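Projects > Clumholm > Garment Handling > Progress Reports

Last updated: August 9, 2026

Clumholm garment handling: progress report to the Zarnero programme office

Prepared by Octavian Ardeleanu, technical lead

1. Scope of this report

This report covers work package 2 (collection of demonstrations with hand-held grippers) and the first results from work package 3 (policy training). Work package 1 was closed in March and is mentioned only where its outputs have changed. Spending is reported separately on the programme form.

The question agreed for this period was whether a two-arm folding policy trained on demonstrations gathered in ordinary homes handles outer garments better than one trained on the same amount of data gathered at the laboratory bench. Outer garments were chosen as the test class after the shirt and towel tasks stopped telling the two training sets apart.

2. Data collected

The home set now stands at 1708 accepted demonstrations, recorded in 19 homes. A further 139 were rejected at review. Most rejections were for loss of camera tracking during fast wrist turns, and a smaller group was for clock drift between the left and right grippers. Drift has not been seen since the firmware on the Asumine logging units was changed to re-synchronise at the start of every take instead of once per session.

Jackets and coats account for 445 of the accepted demonstrations. Each begins with the garment in an arbitrary state and ends with it folded to a fixed pattern: body flat and front up, sleeves brought in across the chest, hood turned down, hem brought up to the shoulder line. Operators are free to choose the order of the sleeves. They are asked not to change hands during a fold and not to smooth the cloth with bare fingers, as the policy has no equivalent action.

Beds were used as the work surface wherever the household had no clear table large enough. This was a departure from the original protocol, which called for a firm surface at waist height. The change was agreed with the programme office before collection began, and the surface type is stored with each take so that the two groups can be separated. 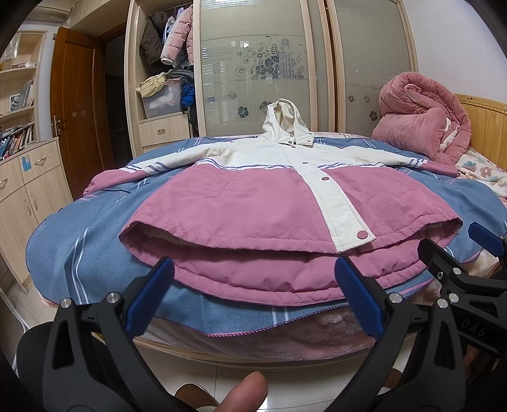 Bed takes proved harder to annotate than table takes. A soft surface gives way under the finger pads, so the moment of contact is less distinct in the gripper width signal, and the automatic segmentation placed the grasp boundary late in many cases. The segmentation threshold was therefore set separately for soft surfaces, and all bed takes were processed again. Manual checking of the new boundaries is complete for jackets and is under way for the remaining classes.

Covers that move with the garment are a second difficulty. When a hem is pinched close to the surface, the bedding is sometimes picked up with it. Operators usually release and try again. These retries were at first trimmed out as errors. They are now kept and labelled, for the reason given in section 4.

3. Method

Two policies were trained with the same network and the same training schedule. The bench policy used jacket demonstrations from the Preda laboratory only. The home policy used home demonstrations only, sampled down to match the bench set in number of takes and in total duration. Neither policy was given garment labels or a depth image. Input is the wrist camera view from each arm together with gripper width, and output is a short sequence of relative poses for both grippers.

Evaluation was carried out on the fixed two-arm station at Preda. The test garments had not appeared in either training set. They included lined and unlined jackets, jackets with and without hoods, and both snap and zip fastenings. Starting states were set from a printed list so that each policy faced the same layouts. The person resetting the garment did not know which policy was loaded.

A fold was scored as complete when all four stages were reached without help. Partial credit was recorded by stage but is not used in the main comparison.

4. Results

The home policy completed more folds than the bench policy on both surfaces tested. The gap was small on the table and wide on the mattress. On the mattress the bench policy failed chiefly at the first grasp: it closed the fingers at the height learned from a rigid surface and came away without cloth. The home policy made the same mistake less often, and when it did it generally opened and tried again lower down.

To test where this second behaviour came from, the home policy was retrained with the labelled retries removed. Repeat attempts then became rare and the completion rate on the mattress fell most of the way to that of the bench policy. We take this as fair evidence that retries should stay in the training data. The test has been run with a single training seed and needs repeating before it is put forward for publication.

Hoods remain the weakest stage for both policies. A stiff hood that stands up by itself can hide the collar from both wrist cameras during the approach, and the policy then hesitates or grasps the hood edge in place of the shoulder. Front flaps with snap fastenings caused fewer problems than expected, except where the front was left undone and a finger entered the gap at the hem.

5. Problems and changes to plan

Finger pad wear was higher than allowed for. Pads are now inspected before each visit and replaced in pairs, as a worn pad on one side alters the closing width recorded for the same cloth. The cost is met from the existing consumables line.

Manual checking is behind schedule. We ask to move the full data release to the end of the next reporting period, with the jacket subset released first.

6. Work for the next period

- Repeat the retry test with further seeds.
- Complete boundary checks on the remaining bed takes.
- Train a combined policy on bench and home data and compare it with the two reported here.
- Trial a changed approach path for hooded garments, with one gripper held back to keep the collar in view.
- Supply the jacket subset and its surface labels to the programme office for review.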